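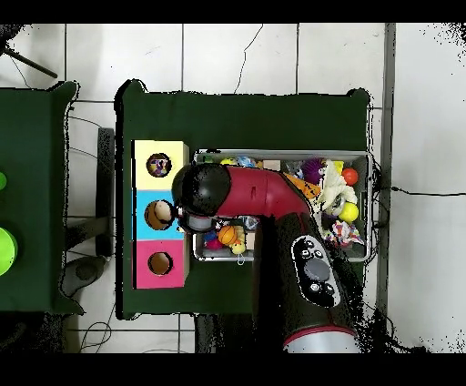
Why would anyone drive out to Wosdale to watch an arm put toys in boxes, Natnael Gudeta asked when we announced the open day, and would there at least be coffee. There will be coffee. The rest of the questions we get are below, in the order they usually arrive.

When are you open?
Doors at 10 in the morning, last demonstration at 4. The lab is open to visitors once in spring and again in December, when the heating is a matter of opinion.

What will I see?
The arm sorting toys. It reaches into a metal tray, picks something, and tries to put it through the round hole of a colored cube. Yellow, blue and pink are the choices. Some visitors find this gripping for the full session. Others have seen enough by the second duck.

Why toys?
They're cheap, they survive being dropped, and they don't agree on anything. A spiky ball, a fluffy plush and a length of rope each want to be held differently. Ikechukwu Adeyemi spent a whole winter on rope and would like you not to ask him about rope. (Ask him about rope. He'll talk until closing.)

Is it slow?
Yes. A session lasts 40 minutes and a toddler would be finished before we'd done the safety talk. The toddler would also have eaten something.

Does it ever miss?
Often enough that we keep score on the whiteboard. If a ball rolls off the table, please leave it where it lands. Somebody from the lab will get it once the arm is stopped.

Can I press the buttons on the arm?
No.

Can my kid press the buttons on the arm?
Also no. There's a practice station by the entrance, called Silis, with a joystick and a small gripper that has put up with worse. Children from 6 up can drive it themselves. Younger ones can sit on a lap and give orders.

How many people per session?
24, and we do turn people away. Book through the Gomar front desk or take your chances with the waiting list at the door.

Do I have to know anything about robotics?
Folasade Garba gives a short introduction before each run, using words you already own. Bello Olaniyan takes questions afterward and is happy to go as deep as you like – bring a chair.

Will it take my job?
If your job is dropping balls into boxes at a thoughtful pace, we should talk.

Can I take pictures?
Yes, but no flash while the arm is moving. Please ask before photographing other people's children.

Where do I park?
Behind the Wike building. The front lot belongs to the dentist, who tows.

Can I bring a toy for it to try?
One per family, no bigger than a grapefruit, nothing with glitter. Hand it to Ibrahim Akinola at the check-in table and write your name on it. We give them all back – in the condition the arm leaves them.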